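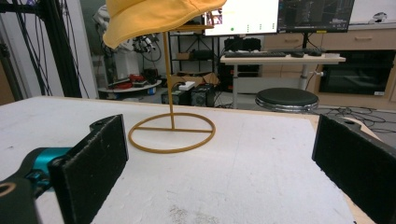 Vista desde la pinza de mano: sombrero de pescador amarillo mostaza en su soporte, sobre el tablero blanco.

Plolo: colgar y descolgar sombreros con pinza de mano

LÉEME del conjunto, versión 2

Resumen

Plolo reúne 511 episodios de manipulación de sombreros grabados con una pinza de mano. El conjunto se preparó para entrenar políticas visuomotoras por imitación y para probar cómo responden ante objetos blandos que cambian de forma al agarrarlos. Lo mantiene el laboratorio de manipulación de Inenness. La primera toma de datos se hizo en febrero.

Tareas

colgar: el sombrero empieza sobre la mesa y termina en el soporte.
descolgar: el sombrero empieza en el soporte y termina sobre la mesa.
enderezar: el sombrero empieza torcido en el soporte y hay que dejarlo centrado.
trasladar: el sombrero pasa de un soporte a otro.

Las 4 tareas comparten formato y se distinguen por el campo "tarea" del archivo de metadatos. Un episodio contiene una sola tarea, sin encadenar.

Contenido de cada episodio

video: secuencia en color de la cámara montada en la pinza.
pose: posición y orientación de la pinza en cada fotograma, referidas al primer fotograma del episodio.
apertura: distancia entre los dedos, en milímetros.
meta: tarea, sombrero, soporte, operador (código anónimo) y resultado.

El vídeo y las poses ya están sincronizados. La apertura se registra a mayor frecuencia y se entrega remuestreada; la señal original está en la carpeta "bruto".

Protocolo de grabación

El operador coloca el soporte en el tablero y comprueba que su base apoya bien. Después lleva la pinza a la posición de salida, con los dedos abiertos, e inicia la grabación. Termina cuando los dedos han soltado el sombrero y la pinza se ha retirado. En "colgar" se pide agarrar por el ala. En las demás tareas el punto de agarre es libre.

El fondo no se tapa ni se ordena entre episodios. En las imágenes aparecen monitores, estanterías, cables y otros equipos del laboratorio, y su disposición varía de una sesión a otra. El tablero tiene manchas y marcas que no se han retocado.

Particiones

Se reservan 40 episodios para validación. El resto es entrenamiento. El reparto se hizo por sesión, de modo que ninguna sesión aparece en ambas partes. No hay partición de prueba; la evaluación se hace en robot real con el procedimiento de Carurham, descrito en "evaluacion.txt".

Limitaciones conocidas

El sombrero sale a menudo cortado por el borde superior de la imagen, sobre todo en el tramo final de "colgar". La varilla del soporte es delgada y los detectores de profundidad la pierden con facilidad. Los episodios fallidos se conservan con resultado = 0 y conviene filtrarlos antes de entrenar por imitación directa.

Cambios en la versión 2

Corregido el signo del eje vertical en las poses de "trasladar". Añadido el campo "soporte". Eliminados los episodios sin apertura registrada.

Licencia y acceso

Uso libre para investigación, citando el nombre del conjunto y la versión. Para uso comercial hay que pedir permiso a Tapsell, titular de los derechos. Los errores se comunican en el gestor de incidencias del repositorio, indicando el identificador del episodio.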